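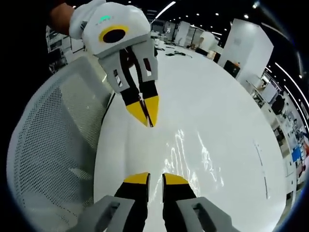 Relative pose from the yellow ring: second pass

Follows on from the August entries. The question is still whether we can get the pose of one hand-held gripper relative to the other straight from the wrist camera, without going through the map each time. At the moment both grippers are localised separately against the room and the difference is taken afterwards. That is fine when they are far apart and poor when the tips are close, and the tips being close is when we need it.

What the August version did: found the yellow finger tips by colour, fitted a line to each finger and solved for pose from four points. It worked when both fingers were in view and spread. With the fingers closed the tips merge into one blob and the line fit wanders. Edge-on it was hopeless, as one finger covers the other and there is nothing to say which of the two we are looking at.

What the new version does: looks for the ring around the lens first. Yellow circle, dark centre, white housing behind it. The ring gives position, and an ellipse fit after undistortion gives the tilt to within a sign. The tips are then only needed to choose between the two tilts and to fix rotation about the lens axis. One visible tip is enough for that. 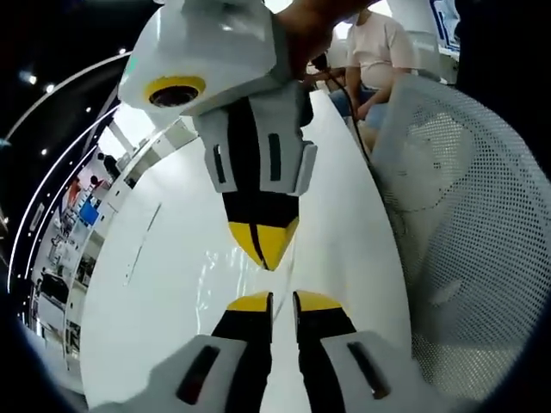 Hand-held gripper notebook, Deligiannis workshop, Bretport
Entered 14/09/2018

The edge-on case is the one I cared about. Upper gripper hanging down, one finger showing, point aimed at the gap in the lower jaws. The August code returned nothing at all for views like this. The ring is off to the left of the mount, so the detector has something to work with, and the single tip below settles the rotation.

Test set was 20 short recordings over the big white table. The left and right streams were matched on timestamp and thinned to keep neighbouring frames from being near copies of each other. That left 1,034 frames where the other gripper was somewhere in view. I went through and marked ring centre and tip points by hand, which took most of two days and I would not do it again without a better labelling tool. The space bar still advances two frames if you hold it a fraction too long.

Result

Ring found and pose accepted: 431 frames.

So well under half. That sounds worse than it is. A large share of the rejects are views where the lens faces away or the ring is behind somebody's fingers, and no ring method will get those. I haven't split the rejects properly yet and won't put a figure on it until I have.

On the accepted frames the tip-to-tip distance disagrees with the hand marks by up to 10 mm. The bad end of that is all near the rim of the view, where the fisheye model is weakest. Close to the centre it is good enough to seed the optimiser, which was the aim.

Failure types, in the order I came across them:

1. Tip taken for ring. When the other gripper is close and its jaws are shut, the merged tips have a dark seam through them and the detector sees a yellow surround with a dark middle. Fixed by requiring white pixels outside the yellow on at least three sides.

2. Own tips taken for the other gripper's tips. Should not happen, as our own fingers live in a known strip at the bottom of the view. It happens because the strip was set with the jaws half open and is too narrow when they are wide. Mask redrawn from the full stroke. Needs redoing for the second unit, whose mounts sit slightly differently.

3. Wrong sign on tilt. Mostly when the visible tip is blurred. The timestamp neighbours usually have the right sign, so a short vote over time would clear most of these. Not done.

4. White on white. Housing against tabletop has almost no contrast and the outline check drops out. The ring survives, the housing doesn't.
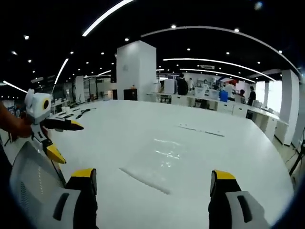 Exposure matters more than I had allowed for. The Tistach driver meters over the whole image, including the black border outside the lens circle, and so it pushes the exposure up and the yellow starts to wash out wherever the light is strong. I ran it again with metering limited to the circle, and the ring colour held steadier across a recording. The glare from the overhead lights in the middle of the table is the remaining nuisance. With the other gripper held over at the left, as in this view, the ring is clear of it and comes out clean. Bring the same gripper across the centre and the bright patch sits right behind the tips. The grey streaks on the surface don't trouble the ring detector, but they do pull the line fit if a finger passes over them at a shallow angle, so I have dropped the line fit completely. It was only there as a leftover from August.

Tried and abandoned: using the green indicator light as an extra point. It would have fixed rotation with no tip visible. It is small, it sits near the top of the housing where the hand goes, and in the fisheye it shrinks to a couple of pixels past the middle of the view. Code is on the branch if anyone wants it.

Also tried matte tape on a patch of tabletop to kill the reflection. It helps, but then the map loses features at the tape edge when the tape lifts. Taken off again.

To do

— Split the rejects into ring not visible and ring visible but missed. Nothing else about the rate means much before this.
— Temporal vote for tilt sign.
— Redo the own-finger mask for the second unit.
— Ask Piltside whether the lens calibration they sent covers the outer part of the circle or was extrapolated. The residuals suggest extrapolated.
— Feed accepted poses to the optimiser as soft constraints and compare the closed-jaw handover segments only. Whole-recording averages will hide the effect.
— Fix the space bar.

Labels and both detector versions are in the shared folder under ring_pass2. The labels for the last recording were done late in the day and want a second look before anyone trains on them.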